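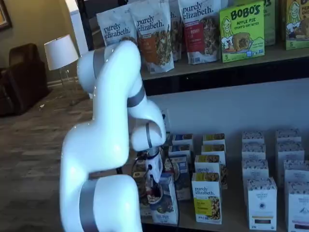
A mobile game is chosen before it is played. The player sees an icon, a title and two or three screenshots, and decides in a few seconds whether to tap or keep scrolling. Store pages are crowded, and the games on them are grouped by kind, so each one sits next to its closest competitors. Grocery shelves work in much the same way. The boxed breakfast foods are together on one shelf, the snack bags are together on the one above, and a shopper who wants breakfast compares one box with the box beside it. A puzzle game is compared with other puzzle games. Its icon has to say "puzzle game" clearly enough to be considered at all, and then it has to look different from its neighbors.

In Chapter 6 you built a working level with touch controls. In this chapter you will prepare that level for release to a small test audience. The release of an unfinished or nearly finished game to a limited group of players is called a soft launch. The term covers a wide range of practice. Some studios open the game in a single country for many months, while others invite players from a mailing list and close the test after a few weeks.

By the end of the chapter you should be able to:

Write a store page for a game that is still changing
Explain the difference between a visit, an install and a retained player
Read a simple funnel table and find the step where most players leave
Plan a soft launch with a stated question and a stated end

Key terms: soft launch, funnel, conversion, retention, churn, build, store page

You will need the build you saved at the end of Chapter 6. If you are working in a group, agree now on who is allowed to upload new builds. Two people uploading on the same afternoon is a common cause of lost work.

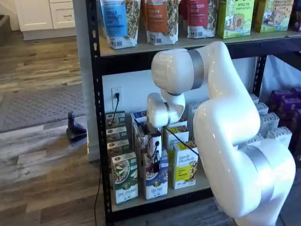
7.1 A Case to Start With

Gristora is a side-scrolling platform game in which the player guides a miller's cat through a series of flooded mills. It was made by Drenar, a small studio in Masville, and designed by Teófilo Villca. The game had 32 levels when the studio put it into soft launch in November. Villca believed that the early levels were too easy and that players were getting bored. The rest of the team thought the jump button was too small on older phones. Both sides had friends who had tried the game and agreed with them.

The soft launch gave the studio something better to argue over. During the test, 2,206 people visited the store page. Of these, 1,232 installed the game, and 268 of those players opened it again on the following day.

Look at the two steps separately. More than half of the visitors installed the game. The page was doing its job, and the studio left the icon and screenshots alone. The second step was much weaker. Fewer than one in four of the people who installed the game came back the next day. Something between the first tap and the end of the first session was sending players away.

The totals could not say what it was. For that the studio used Taipe, the event logger it had added to the build, which recorded the level and the time each session ended. Most of the lost players had stopped in level 3, at the first jump onto a moving platform. They were not bored, as Villca had thought, and the log showed the same pattern on new phones and old ones. Players were reaching the platform before the game had taught them that holding the button makes the cat jump farther. A long jump was needed, and the only hint was a line of text shown in level 1.

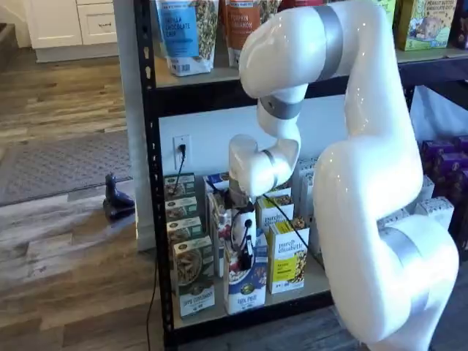

Drenar moved the hint to level 3 and put a short, safe gap in front of the moving platform, where a player could practice the long jump without losing a life. The change took one programmer a morning. Finding out that it was needed had taken most of the test period.

Two points from this case will come up again. First, a funnel tells you where players leave and leaves the reason to be found by other means – session logs, written comments, or sitting beside a player and watching. Second, the studio's early opinions were reasonable. Anyone who has played a level two hundred times has lost the ability to see it as a new player does, and that includes the person who designed it.

Before You Read On

Open your own build and play it from the first screen to the end of the level. Write down every action the player must know in order to finish. Next to each one, write the place where the game teaches it. Keep the list, as you will use it in Section 7.2 to decide which events to record.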